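Kommissionierlager Grulldale

Das Kommissionierlager Grulldale ist ein Versandstandort des Lebensmittelhändlers Vitent. Bekannt wurde es durch die schrittweise Automatisierung der Packplätze, die im Februar 2019 begann.

Geschichte

Bis zur Umstellung wurden sämtliche Bestellungen von Hand in Tüten gepackt. Der Standort beschäftigte 215 Personen, überwiegend im Schichtbetrieb. Zunächst gingen 2 Roboterarme des Herstellers Mackay in Betrieb, später kamen 7 weitere hinzu. Trockenwaren und Konserven übernahmen die Anlagen vollständig, Obst und Gemüse nur teilweise.

Auswirkungen auf die Beschäftigten

Mit Stand vom 31. Juli 2021 arbeiteten noch 165 Personen am Standort. Entlassungen schloss eine Betriebsvereinbarung aus, frei werdende Stellen wurden jedoch nicht neu besetzt. Ein Teil der Packkräfte wechselte in die Anlagenbetreuung, andere gingen an den Schwesterstandort Ranstead. Der Betriebsrat bemängelte, dass die Einstufung der neuen Tätigkeiten lange ungeklärt blieb. Die Rückenbeschwerden gingen zurück, dafür klagten Beschäftigte über eintönige Überwachungsarbeit.

Greifversuche mit Obst 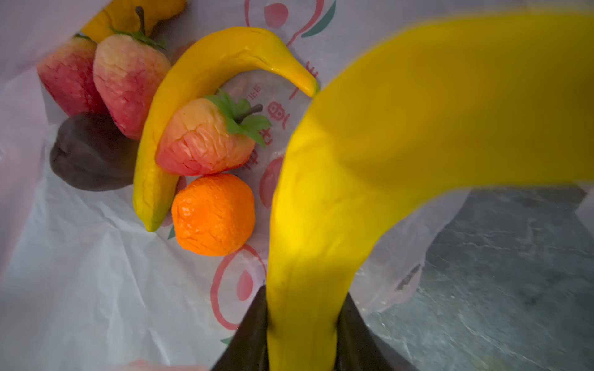

Schwierigkeiten bereitete in Grulldale vor allem loses Obst. Geübt wird mit Nachbildungen, die in dünnen Plastiktüten liegen. Eine künstliche Banane lässt sich an ihrem schmaleren Ende zwischen zwei Greiffingern fassen, während Erdbeeren, eine Orange und eine zweite Banane dicht beieinander in der zerknitterten Tüte liegen. Die Auswahl der Übungsstücke treffen ehemalige Packkräfte. Für druckempfindliche Ware bestehen weiterhin Handpackplätze.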